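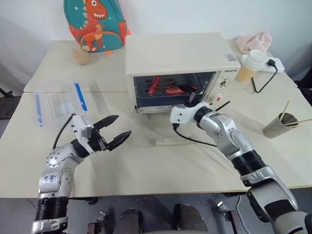

Maëlle Ross wrote in to ask why the June list of used appliances at the Flolstead swap left out anything with a heating element, when last year there was a whole table of them. She wanted to know if the rule had changed for good and what she should do with the toaster oven she had been saving for it.

The rule has changed, and it was not explained well in the last issue. The building's insurance was renewed in the spring, and the new policy asks that anything that heats up be checked before it changes hands on the premises. That covers toaster ovens, toasters, hot plates, irons, space heaters, hair dryers, kettles and slow cookers. It does not cover lamps, fans, radios, mixers or sewing machines, which can go on the tables as before.

Heating appliances will be back at the fall swap, with a check first. Valentin Buzatu will be in the side room off the Sturberg Street entrance on 2 evenings before the swap, from 6 p.m. until the line is done. Bring the appliance clean and with its cord. He will look at the plug and the cord, run it for a few minutes and put a green tag on it if it passes. No green tag, no table. If it fails, you take it home with you. We do not have room to store failed items and the trash service will not pick them up from the curb outside the hall.

There is no charge for the check. Limit of 2 heating appliances per household, so that people at the end of the line get a turn.

Please clean things before you bring them. For a toaster oven this means emptying the crumb tray, washing the rack and tray in hot soapy water, and wiping down the walls inside once the oven is unplugged and cool. Baking soda mixed with a little water takes off most baked-on grease if you leave it on for an hour. Keep it off the heating elements. Do not use spray oven cleaner. It leaves a smell that comes back the first time the oven is turned on, and we had several complaints last year from people who took one home.

A few things that will fail right away: a cord that has been taped, a plug with a missing or bent prong, cracked glass, a door that will not stay shut, and a thermostat knob that turns freely without clicking or stopping. If yours has one of these, save yourself the trip. The county drop-off on Zillari Road takes small appliances year round. Go in by the second gate and stay left. Cut the cord off only if the attendant asks you to.

If you still have the manual, tape it to the side in a plastic bag. If you do not, many of them can be found online under the model number, which is usually on a plate on the back or the bottom. Write the model number on a piece of masking tape so the next owner can find it. Missing racks and trays are fine as long as the tag says so. Several of us have boxes of spare racks in odd sizes, and these will be out on the long table near the stage. Measure your oven before you come.

The swap itself works the same way it always has. Drop-off is in the morning, the doors open to everyone at noon, and whatever is left at the end goes back to the person who brought it or to the Suksawat thrift store, your choice. Mark which one on the drop-off sheet. Last time 14 items had no mark at all and it took most of the evening to sort them out.

Tables for books, jigsaw puzzles and children's clothes are not affected by any of this. We are short on canning jars and would like more. Lids do not need to match, but please leave used flat lids at home.

Dates for the check evenings will be in the September issue and on the board by the mailboxes.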